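Mar 7, 2026
By the workshop desk

The folding cell at Nukano is in the back half of the unit, past the goods door, and the technician who keeps it running had a screwdriver in one hand for most of our talk. Kept it there the whole time. Didn't seem to notice.

The job first, quickly. One arm, one two-finger gripper, one table. Towels come out of a basket, get folded, go on to packing. The technician has looked after it since last May, when the previous one moved over to the Kirik site and left a notebook that stops halfway down a page.

"It stops at the gripper," the technician said. "Last line is 'check left finger'. No idea what about it. So I checked the left finger. I check it every morning now."

What does the morning look like, then? Power on, arm to its home position, gripper open, and then nothing moves until the fingers have been looked at. Fluff is the main enemy. It packs into the joints at the base of the fingers and the close gets slow, only a little, not enough to throw a fault. Then you get half grips. The fabric slides out on the lift and the arm carries on folding fresh air.

"I use a soft brush and then a cloth. No compressed air. The last lot used air and it just drives it further in – I took the cover off in my first week and there was a felt pad in there you could of written on."

After that the pads. There's a thin grip pad on the inside of each finger, glued, and they're changed every 300 hours whether they look tired or not. The technician has tried going longer. Won't again.

"They go shiny. You can feel it with your thumb before you can see it. Once they're shiny, towels are fine, thin stuff is hopeless."

Then the test fold. Always the same kind of towel, folded the same way, put down near the middle of the table and left there while the arm backs off. The technician walks round it. Looks at the corners, looks at where the layers have built up. If the edges are thick and wandering, the second fold has landed short, and it's back to the settings screen before anything else goes through.

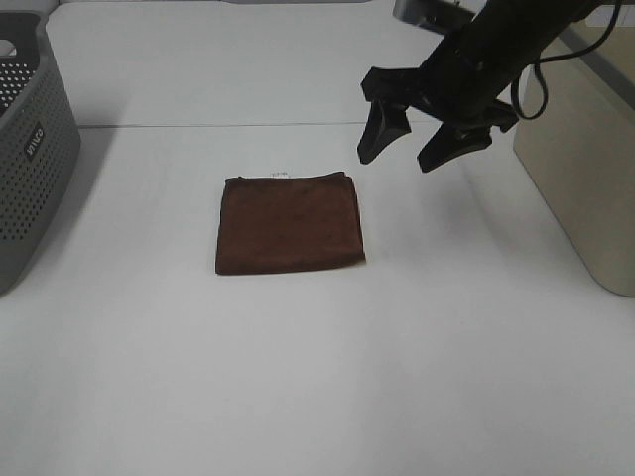
"Brown's my favourite to test with," the technician said. "White towel on a white table, I've got to get my nose down to it. Brown I can judge from the doorway. The tag's handy as well, if it's poking out the same side every time then the pick is landing the same way up."

We talked about the table for longer than I'd planned. It's made in two sections and the joint matters more than you'd think. If one side sits proud, even by a hair, a towel being dragged across it will catch and the bottom layer rucks up. The technician levels it with a straight edge and a strip of paper. Paper shouldn't slide under. If it does, out comes the spanner.

"People lean on it. Engineers mostly. They come over from Sandoval to look at the software and they put both elbows on the table, and then I'm levelling it again after they've gone."

Sandoval supplied the cell and still does the software. Relations are good, I was told, elbows aside. A call gets answered the same day. Parts are slower – a replacement finger took 5 weeks last year, and the cell ran in the meantime with one that had been filed straight by hand. It ran fine. The filed one is still in a drawer, kept as a spare, with tape round it.

Cables next. This was clearly a sore point. The gripper cable has to have enough slack for the wrist to turn right round, but a loop that's too big will swing, and a swinging loop brushes the fabric or hooks on the basket. When the technician took over it was tied down tight with about every cable tie in the building.

"Looked lovely. Really neat. Pulled the connector out of its socket on the third day."

Now it hangs in a loose curve and gets tied at 2 points only. The technician turns the wrist by hand with the power off, all the way one way, all the way the other, and watches the loop the whole time. Then does it again with the arm low, as it hangs differently there. If it touches anything it gets retied.

I asked what goes wrong that people wouldn't guess. Long think. The basket, in the end.

"The basket moves. It gets emptied, somebody puts it back, it's a thumb's width over from where it was, and the arm doesn't know. First pick is at the wall of the basket. You hear it."

There was tape on the floor for a while, then a pair of stops, then the stops got knocked off by a trolley. At the moment it's a line in marker pen and a word with the evening shift. A proper fixture is being made up at Jetine, where they do the metalwork for the whole site, and it's been nearly ready for some time. The technician drew it on the back of a delivery note and would like the drawing back.

And the big service? Once a year, two days. The arm comes off its bracket, the bolts are replaced and done up to the figure in the manual, and the joints are looked at by someone from outside. After that the whole cell has to be taught its positions again. Home, basket, table, drop. The technician does those by hand with the pendant and doesn't trust the saved ones.

"The saved ones are from before the bracket came off. You put it back and it's close. Close is no good with cloth. I do 100 folds at slow speed and stand there. Takes the afternoon. Bring a chair."

Any advice for somebody taking on a cell like this? The screwdriver finally went down on the bench.

"Write things down and finish the sentence. That's the first thing. Clean it before you adjust it – I've lost whole days fiddling with the grip force and it was fluff. And learn the noise it makes when it's happy. I can be on the phone in the office and I'll know the close has gone slow, I can't tell you how, it's a sort of longer click."

Did the technician ever find out what the old notebook meant by the left finger?

"I rang and asked. Couldn't remember writing it."

The cell was due back on at two, so we stopped there and I was asked to mind the cable on the way out. The new grip pads had come that morning, in a padded envelope, wrong size. They were going back.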